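Print | E-mail

Kimden Recipe Conversion Table – README

January 23, 2020
By Markos Lazaridis

Kimden is a plain-text table for converting recipe quantities between US volume measures and grams. This release holds 1,000 rows covering 43 ingredient groups. Kumaresan Devadiga maintains the unit definitions; I maintain everything else.

Files

kimden.csv – the main table, UTF-8, comma separated, one header line.
groups.csv – group codes and their full names.

Columns

item: ingredient name, lowercase, singular.
group: code from groups.csv.
state: whole, chopped, sifted, packed or liquid.
unit: cup, tbsp, tsp or each.
grams: weight of one unit, decimal point, no thousands separator.
source: W for weighed by us, L for taken from a package label.

Notes on values

A cup is 236.6 ml throughout. Metric cups are not supported. Flour rows were revised in October after we found that sifted and unsifted values had been swapped in 2 places. Anyone who built on an earlier copy should replace the whole file, as row order has changed as well. 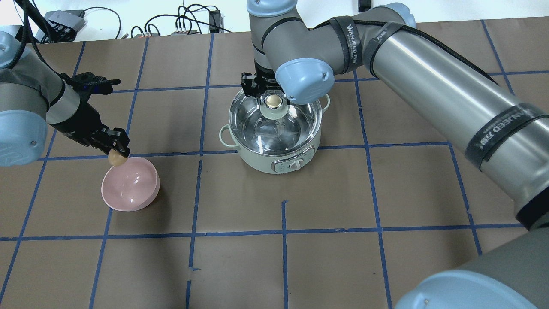 Eggs use the unit "each" and are listed without shell. Yolk and white have separate rows, and their sum may differ from the whole egg by a gram because of rounding.

Known problems

Brown sugar has no "sifted" row. Label values for nut butters vary by maker and should be treated as low confidence. The Voresura import script drops the state column – use the Dudia script until that is fixed.

License

Free to copy and change with credit. Send corrections with the item name, the state and the weight you measured.

Print | E-mail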